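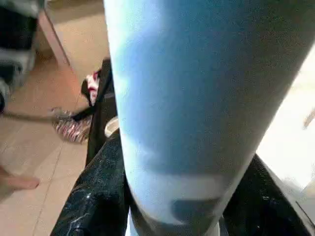 浅蓝色,凑得很近。

搬家季的零碎话:能拆的家具,到底要不要拆

各位好,又轮到我写生活栏了。上期说好要聊冬天的窗缝,结果写到一半我自己先搬了家,窗缝只好往后挪(对不住那几位来信催稿的朋友)。搬家这件事我自认有经验,从学生时代到现在,在Handov城里换过的住处连起来能走成一条公交线路,可每次收拾到家具我还是会犯同一个糊涂:拆,还是不拆?

先说我以前的做法。我以前是坚定的"不拆派"。书架整个抬,桌子整个抬,楼道拐不过去就竖起来,竖起来还拐不过去就站在那儿发愁。上一次从Charbonneau街搬走的时候,我那个Clitetti书架就卡在二楼和三楼中间,我在上面,朋友在下面,两个人隔着一块背板商量了好久,最后还是蹲在台阶上把它拆了。楼下一位太太买菜回来,拎着两棵大葱从我们旁边侧身挤过去,还祝我们好运!

从那以后我就改当"能拆就拆派"了,这次搬家算是第一回认真执行。

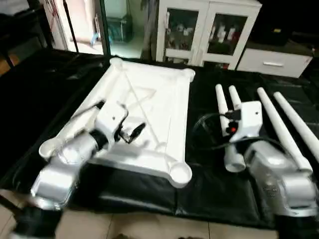

阅读时间:7分钟

我自己试下来,塑料的东西最值得拆。木头家具拆多了孔会松,螺丝拧进去总觉得不踏实;塑料的多半是插接,腿归腿,面归面,叠起来也就薄薄一摞,往后备箱一塞还能再放一床被子。不过塑料也有塑料的脾气,天冷的时候发硬,硬拔容易出白印,严重的会裂。我的土办法是头天晚上就搬进暖和的房间里放着,第二天再动手,手感差很多。还有就是别一个人坐在地上闷头使劲,转一转、晃一晃,换个方向再来,急起来真的会弄坏东西(我弄坏过一个鞋架,到现在还心疼)。

然后是零件。以前我图省事,所有螺丝都倒进一个饼干盒里,到了新家往桌上一倒,长的短的银的黑的混在一起,跟拼图似的。现在学乖了,每件家具配一个小封口袋,袋子上写清楚是谁的,再用胶带贴在那件家具最大的一块板上。注意是贴在板上,别另外收进"重要物品"的箱子,重要物品的箱子永远是最后才找到的那一个。胶带也有讲究,透明宽胶带粘在漆面上撕下来会带皮,美纹纸胶带就温和得多,写字也方便。

说明书呢,我以前都扔,现在也不留纸的了,到手就先翻一遍,把爆炸图那一页存在手机里,文件名写家具的名字。没有说明书的二手货,就在拆之前多拍几张,尤其是左右长得差不多的地方。我有一张小矮凳,两侧的板看上去一模一样,装反了也能装上,就是坐着总往一边歪,我还以为是新家地板不平,跟房东说了半天……后来发现是我自己的问题,只好又写信去道歉。

价钱也聊两句吧。这次我比较过两种方案:请搬家公司连拆带装,报价357;只租车、自己拆自己装,要便宜得多,但是得搭上一整个周末,再加上请朋友吃饭的钱。我选了自己来,一半是为了省钱,一半是好胜心作怪。如果家里有大衣柜,或者楼梯窄得像我原来那栋,我会老老实实请人的,腰比什么都贵。

铺垫的东西也别舍不得用。拆装的时候桌面和地面最好都垫一层,旧床单、旧浴帘、装修剩的塑料布都行。床单的好处是小螺丝滚不远,塑料布的好处是一擦就干净,我两样都有,看心情。垫子四个角最好压一压,不然来回走几趟就全皱到一边去了,人也容易绊着。

再说断舍离。拆开来的家具特别诚实,平时站在墙角挺体面,一拆开就看见里头积的灰、磨掉的边、少了的垫片。我这次有两样东西拆完就没打算再装回去,擦干净挂到了Stikgate的转让版上,一样当天就有人来取,另一样还躺在走廊里,天天跟我打照面。送人的时候请务必把零件一起给全,哪怕多给一个不知道哪儿来的螺丝,也比少一个强。少了零件的请直接写明,别让人家扛回去才发现。
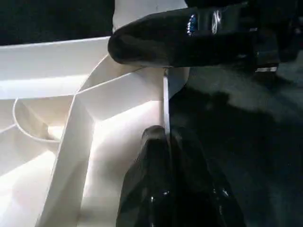

Ginette Marchand来信说,她的看法跟我正好相反:家具装好了就该一直装着,拆一次寿命短一次。她那张餐桌跟了她26年,进出过四个家门,一颗螺丝都没松过,秘诀就是找力气大的亲戚,外加门框先量好。她还说,年轻人现在买东西先看能不能拆,买的时候就想着要走,她听着心里不太是滋味。

这封信我读了两遍,有点被说中。我回信告诉她,门框我这回也量了,可惜量完把数字写在了一张便签上,便签又贴在了一个已经封好的箱子里面。她回得很快,说亲戚可以借我用一用!

其实我觉得两边都有道理。沉的、老的、榫卯做得好的,能不动就不动;轻的、插接的、本来就设计成散着卖的,拆了也不委屈它。拿不准的时候,我现在看楼梯。

最后有个小通知:11月28日(星期六)下午,社区活动室有一场工具互借,螺丝刀、橡皮锤、小推车都可以登记借走,30天之内还就行。想来的不用报名,自带袋子。我会带着那盒混在一起的旧螺丝过去,谁家缺什么型号尽管来翻,翻到算你的。

窗缝那篇下期一定写,门口的密封条我都买好了,就是还没找到放在哪个箱子里。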